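Filed under: Bench notes / Kitchen tasks / Manipulation
Print this page | E-mail this page

April, notebook 5, started 9:20 am

Toaster oven again. Plan for the day was open door, item out, item onto plate, close door. Got through less of the plan than I wanted, notes below before I forget which problem was which.

Background for Bimla, who was away: the question from Gremisa is still the same one, can a machine do the boring part of a kitchen yet. Not cook. Just the fetching, opening, wiping, putting back. They sent a list of 37 chores and want a yes / no / nearly against each. I said I'd do the appliance doors. Zakhar has cloths and sponges, poor guy. Liudmyla has anything with a lid.

So far I have a lot of nearlys.

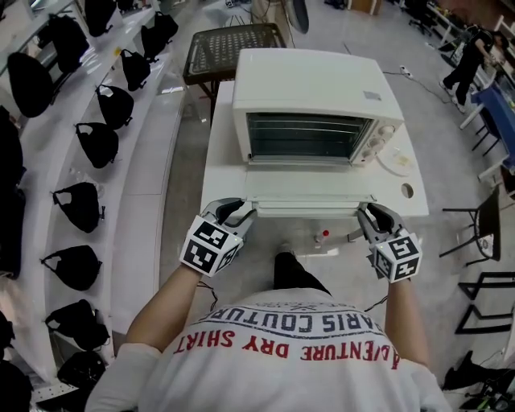 Doors are where I keep losing time. A fridge door is forgiving, you hook it anywhere and walk backwards. A drop-down door wants to travel in an arc and it wants both sides to come down together, and the hinge has a spring in it that changes its mind partway. One jaw on each lower corner is the grip I've settled on, the way it is with the door laid open toward you over the table. One hand in the middle of the handle also works for a person. For the grippers it means the wrist has to roll through the whole arc, and that's the bit where the arm policy gives up and just pulls straight out. Straight pull on a drop door = oven slides toward you. Light oven, smooth table. Evangelia wants to tape it down. I don't, people at home don't tape down thier toaster ovens.

Tried two-corner grip vs centre grip on the policy this morning, same starting pose. 20 tries of each. Two-corner better by a fair bit on opening, no better at all on closing. Closing it comes in too fast and bounces. Need to look at whether the demos I gave it are too fast as well, I suspect so, I shut an oven like I'm late for something.

Things I want changed on the demo side before the next batch:

- slow down on close, last bit of travel especially
- vary where the plate goes, the arm has clearly learned one spot for it
- start some demos with the door half down. Right now if it stalls halfway it has no idea where it is in life
- somebody other than me. Manouchehr is taller and left handed, good, book him

Oh and the marker cubes. Tracking goes funny when one cube turns away past a certain angle, which is more or less the bottom of the door arc, so the worst part of the motion is also the worst tracked. Five bad segments in the last batch, all of them there. Could be the policy isn't dumb, could be we've been feeding it rubbish at exactly that point. Check before blaming the arm again.

11:40. Phone call with the Troltcombe people. They do shop-floor stuff, machine tending, and their line is that doors were sorted years ago. Well yes if the door is the same door in the same place bolted to the same concrete. I asked what happens if someone bumps the machine a hand's width to the left and there was a bit of a pause. Fair's fair though, theirs runs all night and mine needs me standing next to it. For a fixed cell I'd put yes on the Gremisa sheet. For a kitchen bench, nearly, and a generous nearly.

Zakhar says the Porkia gripper pads are better on slippery enamel than ours. Has he tried them on a door or just on a mug? Ask. If they're any good I'd swap ours over before recording more, no point collecting on two kinds of pad.

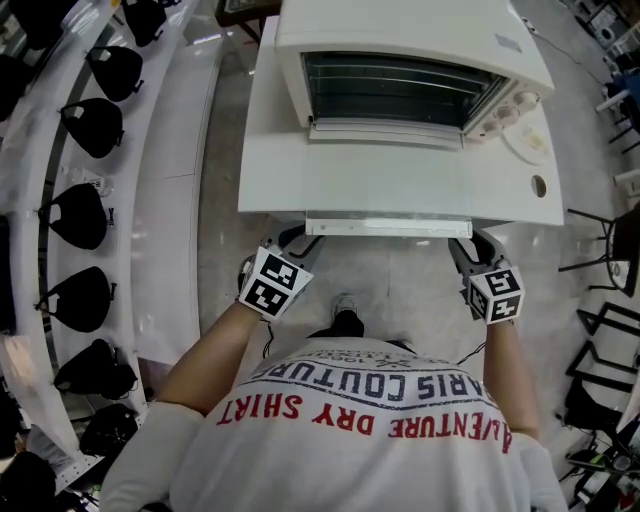 Afternoon. Went back to the grip question and tried holding the front edge a bit more, jaws closed around it, instead of pinching the corners. Feels steadier in the hand. Slower to get into. When I let go there's less of that little kick too. Going to call this grip B and the corner one grip A, please use these when you label, last time we had three names for the same thing and Liudmyla had to sort it out.

Haven't run B on the arm yet. Guess: opening about the same, closing better. Writing it down so I can't pretend later.

Crumbs. Separate issue. Picking one solid item off the rack and setting it on a plate, fine, most days. Anything that breaks up is hopeless, the jaws close and there's nothing to close on. The chore list says "empty and wipe toaster oven" as a single line. Those are two jobs and one of them is really five. I'm going to split it and tell them I've split it. Wiping inside near the racks is a flat no from me, can't get the wrist in without touching the racks.

Manouchehr asked at lunch whether I'd want one of these at home. Said I'd want it for the dishwasher and nothing else. He said he'd want it for the laundry. Evangelia said by the time you've cleared the bench for it you've done the chore, hard to argue with that one this week.

To do:
- Bimla, can you pull the 5 bad segments and plot cube angle against door angle
- run B on the arm, same starting pose as this morning
- closing demos, SLOW
- write to Zakharchenko re the spare cables, second time asking
- send Gremisa the split version of the oven line, see if they complain

Packed up 4:50. Left the oven where it was so the starting pose is good for tommorow, don't move it please.

Print this page | E-mail this page
This site uses cookies to remember your settings. Accept | Find out more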